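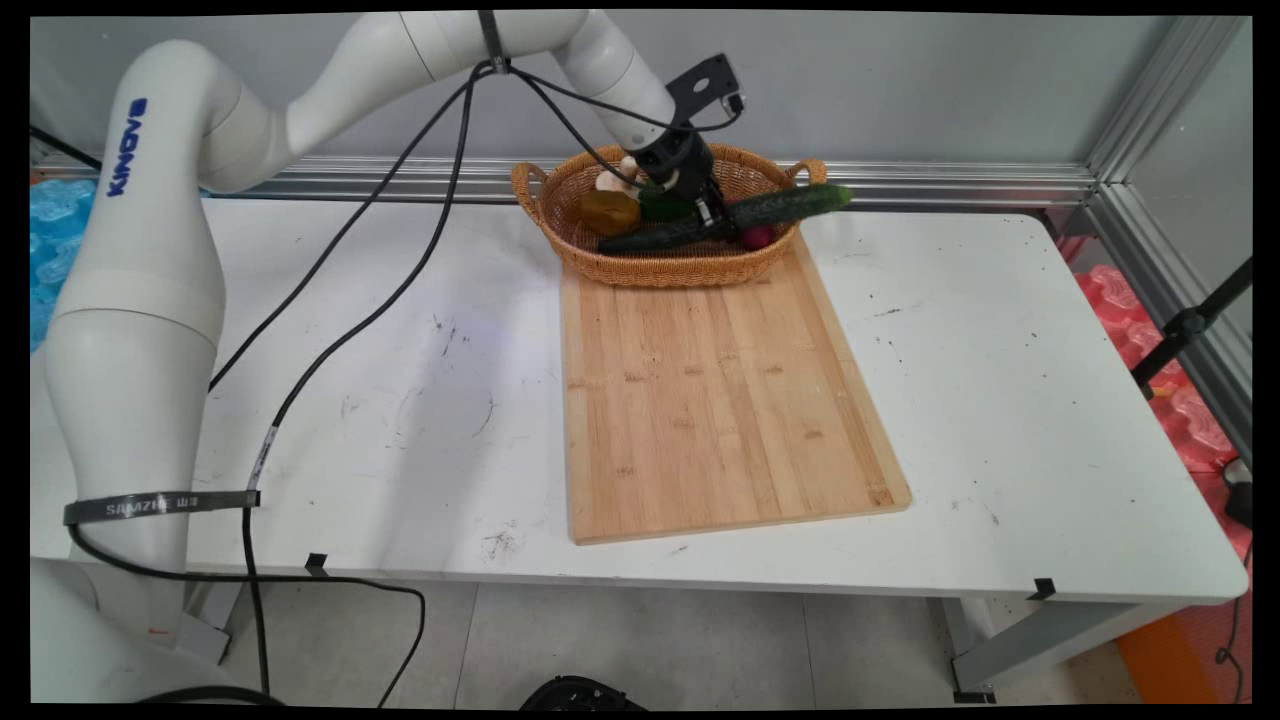 Buying for a bench arm: the table, the straps and the bits that never make the quote

Last updated: October

The arm is a Kinova, and I won't go over the arm much. Plenty of people have reviewed those and ours does what the sales sheet said. What I wanted to read before we bought, and couldn't find, was a review of the stuff that goes round it. We do vegetable handling trials at Idcombe, mostly picking things out of a basket and putting them on a chopping board, so take this with that sort of work in mind.

The table. We bought the Drikent bench, white top, metal legs, £554 delivered. It is steady, and the arm can reach across it at full stretch without any wobble I can feel. The top marks badly. Scuffs and specks show up within weeks and the smudges don't all wipe off. If your work gets photographed, go for grey. Oduor Wanyama, who put the budget together, wanted the wider version and I talked him out of it. He was right. A board and a basket laid end to end use up nearly all of the depth.

Straps and cables. Put these in the budget as a proper line. We had nothing down for them and ended up spending £157 in small orders. The black straps (ours say SAMZHE on them) are cheap and hold a cable to the arm well enough. They don't deal with the slack up near the gripper, where you need a long loop so the wrist can turn. Ours hangs across the left half of the table and has to be thought about every time we lay out a new task. A proper cable guide is on the list for next year.

Props. Wicker basket with two handles, bamboo board, real vegetables. The basket is the best value thing in the whole setup. The weave gives a bit if the gripper comes down on it, and a hard plastic tub doesn't. Long items such as cucumbers stick out past the handles, so buy bigger than you think. Real vegetables need replacing, and Joyce Langat now has a small weekly amount set aside for them. Mushrooms go first. Potatoes last for ages.

The frame. Aluminium extrusion from Vlachopoulos with light grey panels behind. Good quality, slow delivery – 4 weeks instead of the 2 we planned for, and the arm stayed in its crate for the difference. Order it before the arm.

Scores out of five: table three, straps four, basket and board five, frame four. I'd buy all of it again except the table, which I'd get wider and in a darker colour.

Pallavi Pandey is pricing up a second bench now and I'll add her figures when she has them.

4 comments | 157 shares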